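Two months of picking things up

I said in the last post that I would write something about the new job once I had been there long enough to have an opinion. It has been two months, so here goes.

The company is Sodico, and the project I'm on is called Medve. The idea is to teach a robot arm to do ordinary household handling by giving it a large pile of examples. My part is making the examples. I put on the head camera, take a gripper in each hand, stand at a table and do a task. Then I put everything back and do it again. A single run of a task, start to finish, is an episode. By the end of June we had recorded 2454 of them, and 2058 were good enough to keep.

People at home ask why the robot doesn't do this itself. It could, with somebody steering it, and we tried that first. Stellan Skjelbred, who runs the project, had us driving the arm from a desk for the first couple of weeks. I managed 22 episodes on my best day that way. With the hand-held grippers I can do 80 before the afternoon gets long. The grippers have the same kind of fingers the arm has, so what I can grab with them the arm should be able to grab too. Each one carries a square black-and-white marker, and the software uses those to work out where the tool was at every moment.

The markers are the first thing you learn to be careful about. If I turn my wrist too far, the camera loses one, and the episode goes in the bin. Most of the 396 we threw out went that way. The rest were things like dropping an object off the table, or me starting before the recording had.

The small flat items are the hardest. A bottle or a kettle has some height to it and you can come at it from the side. A packet lying flat on a smooth table gives you very little to hold. You can pinch it from both edges with two grippers, or drag it to the edge of the table and get one finger under. I do it both ways, and on purpose. Chaltu Demissie, who trains the model, wants the variety. Early on I found one way that worked and did it the same every time, and she came over and told me that the model had learned my habit and nothing else. It went to the same spot on the table even when the packet was somewhere different.
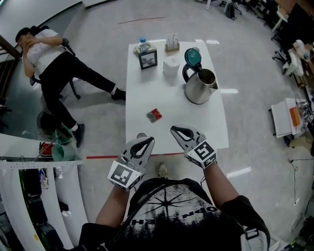

So now I move things between episodes. The target goes somewhere new, and the larger objects get shuffled around it every ten runs or so. I also change where I stand. At first I kept a list of positions and worked through it, but Chaltu looked at the list and said it was too tidy, and she was right. My "random" positions were all within easy reach of my right hand. She now sends me a sheet each morning with the layouts already picked, and some of them are annoying to reach, which I suppose means they are good ones.

Speed took me a while to get right. When you are comfortable with a task you want to go fast, and the fast episodes look fine when you play them back. But the arm can't move like I do, and it does badly when it tries to copy a quick grab. Going very slowly is no better. I would stop halfway to think, and the model picked that up as well - it would reach toward a packet and then hang there for two seconds, exactly the way I do. It is an odd thing to see your own hesitation played back at you.

Physically it is harder than it looks. The grippers don't weigh much, but you hold them out in front of you for most of the day. My forearms hurt for the first three weeks. Now it is mainly my neck, from looking down so the camera sees the table. I take a break every 20 minutes and a longer one at eleven.

As for whether any of it works, the last training run was better than the one before. Upright objects are mostly fine. Flat ones are still a coin toss, and it gets worse if there is a lot of other stuff nearby. Stellan wants to double the flat-object set before we go on to anything with a lid.

There is another team at Arkberg doing something close to this, with a setup they call Trutasstead, and Chaltu has been trading notes with them about how they label failed grabs. We have been deleting ours. They keep theirs and mark the point where it went wrong, and we may start doing the same, so I have stopped emptying the reject folder for now.

Next month is drawers.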